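4.3 Public demonstration at the Tiltside open day

The laboratory trials in Section 4.2 tell us how the Akia controller behaves when the people around it know what it can and cannot do. We wanted the opposite as well, and the Tiltside open day on 3rd January gave us a wonderful chance to get it. Visitors of all ages came past the table, many of them with no background in robotics, and they were free to ask for whatever they liked from the objects laid out on the cloth. We gave no script and no list of allowed phrases. The only rule was one request at a time, spoken to the host, who typed it in word for word.

The host for most of the day was Rosalind Ambrose, and a good part of what follows comes from her running notes. The system was the same build used in the lab, with the Prirko grasp planner and the Trummer speed limiter both switched on. The limiter was set to its lowest level for the whole visit. This makes the arm slow, and we had worried that people would get bored and walk away. They stayed! Children in particular seemed to enjoy the wait, and several groups started guessing out loud which object the arm was heading for. Those guesses turned out to be a lovely source of data in their own right, and we return to them in Section 5.

Over the day the controller logged 2,063 motion segments across 18 visitor groups. Of these groups, seven asked for at least one thing we had never tried in the lab. Some requests named a relation between two objects ("the thing next to the pot"), some used a word for an object that our labels did not contain, and a few were a joke aimed at the robot. We kept all of them. The jokes are harder to score than we expected, and roughly four in the log are marked as unclear after two readings by different authors.

The object set was picked to mix soft and hard items, with open containers that visitors could name as a goal. The layout was changed between groups, and objects were added or taken away as the host saw fit. Figure 6 shows two layouts from the demonstration table.
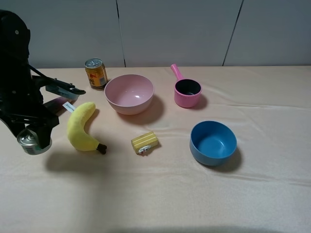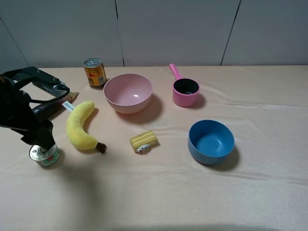 Figure 6. Demonstration table with the arm entering from the left. First panel: gripper open near the plush banana. Second panel: gripper lowered to the top of a small tin can. Both bowls, the saucepan and the yellow block are present in both panels.

One pattern stood out early in the day. When a request was vague, visitors watched the first movement of the arm and then corrected it before it had gone far: "no, the other one." The lab version of Akia treats a correction as a new request and starts again from the home pose. At Tiltside this felt clumsy, and Ambrose noted that people often spoke again during the return. A version that accepts a correction in mid-motion is now being built, and we are very keen to try it with the public.

We also learned something about names. Adults tended to ask by type and children by color, often with a size word added. Color requests left more than one possible target whenever two objects were close in shade, and the planner then fell back on distance from the gripper. Visitors accepted this choice more often than we had predicted. Section 5.1 looks at these cases in detail, using the same scoring as the lab trials.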